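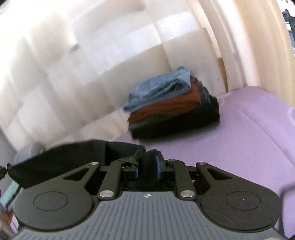
Film posters: one sheet with a fold line, flatten or leave?

Posted in Collecting and Display

Dace Adomaitis

I bought a one sheet for a thriller called Brekwood from a cinema that was clearing its store room. It came folded in eight, as the older ones did, and it has been in a drawer since December. I want to hang it in the hall. The folds stand up quite a lot and there is a small split where two of them cross, less than a centimetre. The colours are fine. It is printed on one side only.

Can I flatten it at home before framing, or will I make the split worse? A framer in town quoted me 212 for linen backing and a frame together, which is more than I paid for the poster. I also have the teaser for the same film, rolled, and that one just needs a frame.

Elīna Lepik

Don't iron it. People will tell you a cool iron with a tea towel is all right, and on some paper it is, but if the ink has any gloss to it you can leave a dull patch that won't come out.

Lay it face down on clean blotting paper on a hard flat surface, put another sheet of blotting paper on top, then a board bigger than the poster, then books spread evenly over the board. Leave it for 2 weeks. The folds will still show but they will lie flat enough for a frame. Mine took 12 days and I got impatient.

For the split, use archival paper tape on the back, a short piece, and put it on before you press. Never ordinary sticky tape. It goes yellow and the glue comes through to the front.

Linen backing is a good job when it is done well, but it can't be undone easily, and some buyers prefer a folded poster left as it was. If you only want it on the wall I would save the money. Ask for UV acrylic and a mount so the paper isn't touching the front.

Fondico

I'd pay the framer. I did one myself and it still looks folded. Also check the size before you buy a ready made frame, UK quads are landscape and one sheets are portrait and they are not the same. I sent a frame back over this.

Dace Adomaitis

Thanks both. I've ordered the tape and blotting paper and will try the books first. It's a one sheet, I measured it.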